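22 Oct 2021 — Drirton office, evening entry
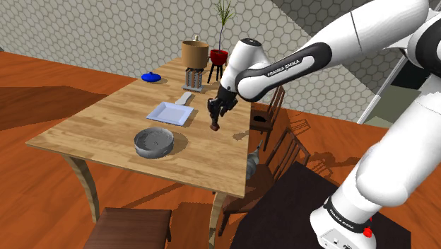
The quarterly meeting on the Purnwood footpath closed shortly after four. The council has agreed to release the second part of the grant, on condition that the drainage survey is filed before the ground hardens. Bartoš have quoted for 300 metres of new surface and 13 gates. Skalla quoted less but left out the gates, and were asked to submit again.

The consultation drew 559 replies. Most concerned dogs, parking and the state of the lower stile — matters already noted in April. The request for lighting was declined on grounds of cost.

I walked the first 100 metres before dusk. The bank has slipped again near the culvert, and the warning sign should be moved uphill. A letter to the landowner is to go out tomorrow. Minutes still to be typed.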